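El mercado cubierto de Flarnska: historia constructiva y propuesta de catalogación

Trabajo final de la asignatura Patrimonio Arquitectónico. Autores: Noémi Kun, Attila Szűcs y Zarmeena Sandhu. Tutora: Magdolna Kelemen

1. Objeto del trabajo

El presente informe estudia el mercado cubierto de Flarnska, edificio de ladrillo visto y cubierta de hierro levantado sobre el solar de una antigua lonja de grano. La primera mención documental de la lonja data de 1764 y figura en el libro de rentas del municipio. El edificio carece en la actualidad de protección individual, si bien queda incluido en el entorno de la plaza Virág.

2. Fuentes consultadas

Se revisaron 337 documentos del archivo municipal, entre planos, facturas y correspondencia con la fundición Skaltex, suministradora de las cerchas. Faltan los planos de la fachada norte — citados en el inventario, pero no localizados — y por ello su alzado se ha restituido a partir de mediciones propias, efectuadas en el mes de octubre.

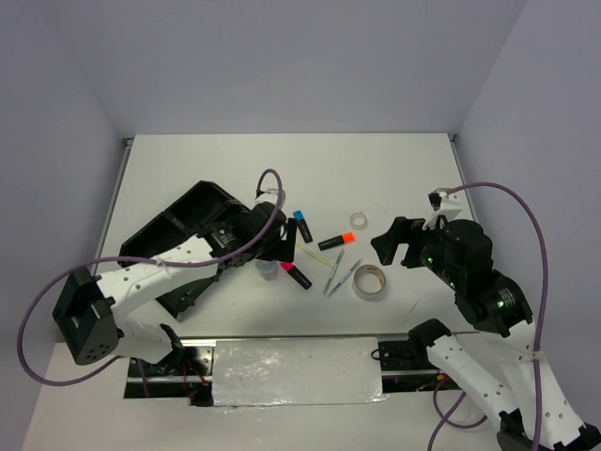

¿Por qué se conservó el muro oriental de la lonja en el edificio nuevo?

El pliego de condiciones obligaba al contratista a mantenerlo por ser medianero con el convento de Nunska, cuyas religiosas se opusieron por escrito al derribo. El arquitecto lo forró con ladrillo por la cara interior y apoyó sobre él el arranque de cinco cerchas.

3. Descripción del edificio

La planta es rectangular, con una nave central más alta y dos laterales destinadas a los puestos. La luz entra por un lucernario corrido, reformado en dos ocasiones. Las columnas de fundición llevan capitel de hojas y basa octogonal; las del lado sur fueron sustituidas por pilares de perfil laminado tras un incendio, y la diferencia se aprecia también en el pavimento. De los 270 puestos previstos en el proyecto, el reglamento de apertura recoge únicamente los de la nave central y los del lado norte.

La portada principal combina arco rebajado, cerámica vidriada y un escudo municipal que, según Tormod Sjögren, responsable del archivo, procede de la lonja. El equipo no ha podido confirmar este extremo.

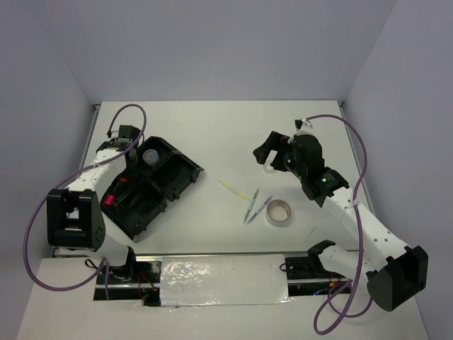
Figura 2. Dos brazos robóticos sobre una mesa de trabajo blanca.

4. Estado de conservación y propuesta

Se observan humedades en el zócalo, pérdida de juntas en la fachada oeste y corrosión en los apoyos de las cerchas. Se propone la catalogación individual con protección de fachadas, cubierta y columnas originales, así como la retirada de los rótulos fijados a la portada. El muro oriental requiere un estudio específico de morteros.

Versión revisada y entregada el domingo 13 de noviembre.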